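Chapter 4

Gathering Examples

In this chapter you will learn:
what is meant by an episode, a step and a label
how a task is written down before any recording begins
why views from more than one place are kept together
when an episode should be set aside

4.1 Introduction

The previous chapter treated the learning system as though its examples were already to hand. In practice they must be made, and the making of them takes up a large share of the time in most projects. A system that learns by copying can only be as good as the episodes it is given. If every episode begins with the arm in the same place and the fruit in the same dish, the system will learn that place and that dish, and very little else.

An episode is one attempt at a task, from the starting position to the point at which the attempt is stopped. It is made up of steps. At each step the recorder stores the joint angles of the arm, the opening of the gripper, the command sent and the views taken at that moment. The label is a short sentence in everyday words which says what the attempt was meant to achieve.

4.2 The Tremis table set

The worked material in this chapter comes from the Tremis table set, prepared at Ekbridge under the direction of Golshifteh Soltani. All of its episodes were made in simulation. A simulated table can be put back to its starting state at once, and the exact position of every object is known at every step. These are real advantages, but they have a cost, which is taken up in Section 4.6.

The set contains 30 episodes for each task. Each task has a task sheet, written before recording starts, which gives the label, the objects to be placed and the limits within which they may be moved between one episode and the next. Students often wish to leave the sheet until later, when they have seen what the arm can do. This should be resisted. A sheet written afterwards tends to describe the episodes that went well.

Objects are of two kinds. The target is the object named in the label. The others are called bystanders, and they are present so that the system must learn to tell the target apart from its neighbours. A bystander may be quite unlike the target, or it may be of the same kind and differ only in colour or position. The second sort is the more useful, and also the more likely to show up a careless label. "Pick up the banana" is a poor label where two bananas are on the table; "pick up the banana in the dish" is a sound one.

4.3 Views

A wide view shows where the arm stands in relation to the table. A close view shows the target in more detail — its outline, its colouring and the way it lies. Neither is enough alone. In a wide view the gripper may hide part of the target at the moment that matters most, and a close view says little about what else is within reach.

All views belonging to a step must carry the same step number. Where they do not, the system is in effect being shown one moment and told about another. A delay of two steps is hard to notice by eye and can still spoil a whole task.
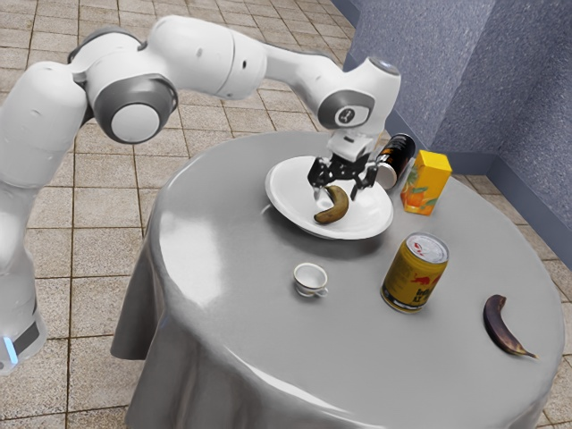
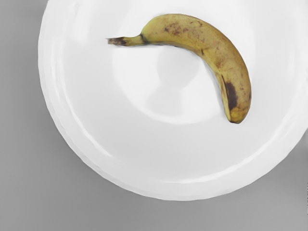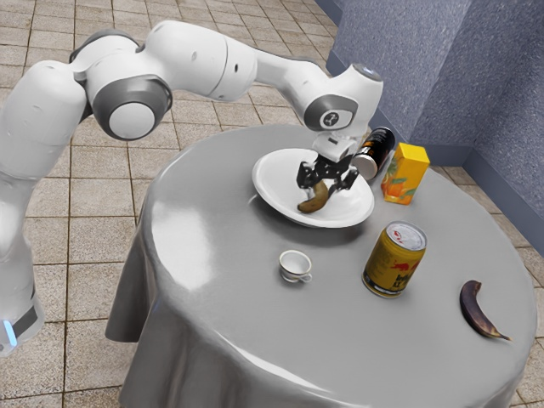 Figure 4.1 Views from the Tremis table set. First and third: wide views, with the gripper over the target and a darker banana among the bystanders. Second: close view from directly above, showing a banana in its dish.

Before reading on, write a task sheet for the table in Figure 4.1. Choose a target other than a banana, and state which bystanders may be moved.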